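**Fruit bowl as centerpiece: is this food or decor? (and tomatoes, again)**

**putero_pete**
My sister's visit is coming up in September and I've decided to be a person who keeps a fruit bowl. Cream ceramic on the outside, yellow on the inside with a cartoon face painted in it, sitting on the daisy tablecloth. The face was meant to encourage eating. You get through the fruit and there's somebody waiting for you at the bottom.

So far the bowl has a kiwi, green apples, an orange, a mandarin, the old yellowish one with the wrinkles, and cherry tomatoes. I'm told the last item is a problem.

Questions for the board: what goes on the bottom, and do I have to evict the wrinkly one?

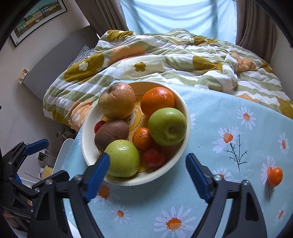 **marrow_and_sons**
Tomatoes don't belong in with fruit. I know what the botany says. Botany doesn't have to eat breakfast at my house. Put them in a dish by the stove where you'll remember them.

**putero_pete**
I knew you'd be first.

**Bongani Ngubane**
Leave the tomatoes, they're the only things in most fruit bowls that get eaten the same day. My concern is weight. Orange and big apples go low, kiwi and mandarin on top, cherry tomatoes last of all. Otherwise you lift an apple one morning and find soup.

**lintroller68**
Agree on weight, disagree on the kiwi. A kiwi on top never ripens because everyone squeezes it and puts it back. Ours got squeezed so often it had a waist.

Also the wrinkly one has to go. Old apples give off gas and take their neighbors with them.

**Bongani Ngubane**
A wrinkled apple is a soft apple, not a poisonous one. Peel it, cut out the bad spots, cook it with cinnamon. But yes, out of the bowl.

**putero_pete**
It's sort of pear-shaped, if that affects the sentencing.

**lintroller68**
It does not.

**kennedy_st_kitchen**
Nobody has asked about the bowl size. I bought the big Vasora one, 353 in their catalog, and it takes so much fruit to look full that I spent a month eating apples out of duty. Fill it to the rim for company and run it half empty the rest of the year. The face wants some air anyway.

**marrow_and_sons**
The face is the part I'd have left at the store.

**kennedy_st_kitchen**
You have a rooster clock. There are pictures of it in the clock thread.

**putero_pete**
Update. I've gone the other way from everybody and now there's a large tomato in play as well as the little ones. Big, shiny, very red. I like it against the green apples. There's also a mandarin off by itself on the tablecloth, which I think looks casual.

Known issue: the bed is right behind the table and the duvet has wavy green and white stripes plus mustard flowers the size of dinner plates. With the daisies, that's a lot of garden for one room. My sister owns one gray rug and speaks of it often.

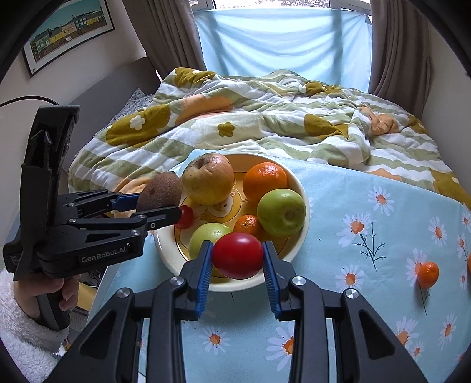 *Big tomato, small tomato, bed in full bloom.*

**marrow_and_sons**
I asked for fewer tomatoes.

**Bongani Ngubane**
Big one goes stem side down once it's ripe, and don't let it sit under anything. It wants to be at the edge where you can turn it over and look for splits. If you won't use it in a couple of days, give it its own saucer.

**lintroller68**
I've come around on the tomato. I haven't come around on the kiwi, and the wrinkly one is STILL IN THERE.

**putero_pete**
It has seniority.

**kennedy_st_kitchen**
Keep the duvet. Swap the tablecloth for something plain if it bothers you. Rerano has a white cotton one that survives beet juice. Or keep both and tell your sister it's a theme.

**marrow_and_sons**
The loose mandarin is going to roll under the bed. I'm putting that on record now.

**putero_pete**
Noted. Apple gets cooked tonight. Does anybody have a cinnamon amount for one apple? Everything I can find starts with eight of them and a pie crust.

**Bongani Ngubane**
Quarter teaspoon, splash of water, lid on, low heat. Check it after ten minutes.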